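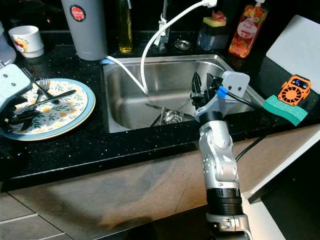 *My sink before dinner cleanup: one glass, a few utensils, black granite all the way across.*

**How do you wash dishes in a single-basin sink with no drainboard?**

Posted by Kamonchanok Thongsuk, 2023-04-18

We moved in March and I went from a double sink to one deep rectangle of stainless steel. I like the look of it! But I don't have a second side to rinse in anymore, and I'm forever stacking plates on the granite and then wondering which ones I've already done. Glasses worry me the most. I put them in with the forks and knives and they end up lying on their sides with metal all around them.

I also can't decide what to keep out on the back of the counter. Right now it's oil, a mug, my tall gray bottle, the soap dispenser with the sponge on top, the fruity dish soap and the white cutting board. I bought a Plastora rack that was supposed to sit across the basin and it's too short by an inch, so back it goes.

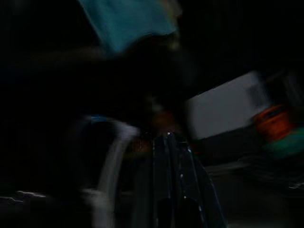
The other thing is light. I do most of my washing up after nine, and with just the little lamp on I can't tell if a dark handle is clean or greasy until I feel it. So — what order do you all do things in, and where does the clean stuff go? There are 4 of us, if that matters.

**Funmilayo Aliyu**

I've had a single basin for 20 years and I promise you get used to it. Start with nothing in the sink. Dirty plates go on the left in a stack, with the forks and spoons across the top one, and the right side stays clear for clean things on a towel.
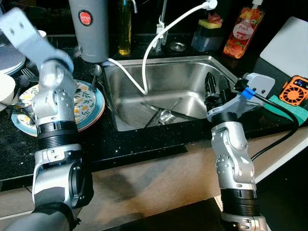

*Plates to the left with a spoon across the top. The glass is still down in the basin, and I'd wash that first.*

Glasses first, by themselves, while the water is cleanest. Then cutlery, then plates, and anything oily at the very end. I use a small Eletti tub inside the sink for the soapy water and rinse next to it (you get your double sink back that way, more or less). Lift it out when you're done and wipe under it, or you'll get a ring.

I'd move the oil over by the stove. It gets splashed where it is and then the bottle is slippery. And are those lemons on your plates? Very pretty. Be gentle with the rims, my old Imari bowls lost some of their color to a scratchy sponge.
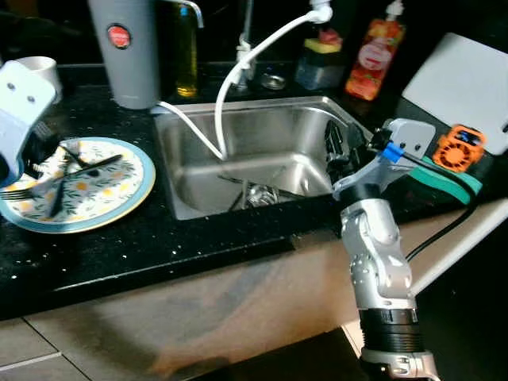 *Fork and knife still on the leafy plate — they go in after the glasses.*

Knives I never drop in the water at all. One at a time, in the hand, straight onto the towel.

**pelkonen_fan**

just get a dishwasher lol. ours is a Pelkonen, 1085 with delivery, best money we ever spent

**Kamonchanok Thongsuk**

No room for one, sadly, the cabinet next to the sink is all pipes. Funmilayo, thank you, I'm going to try the tub! How big is yours? Mine would have to fit a dinner plate lying flat.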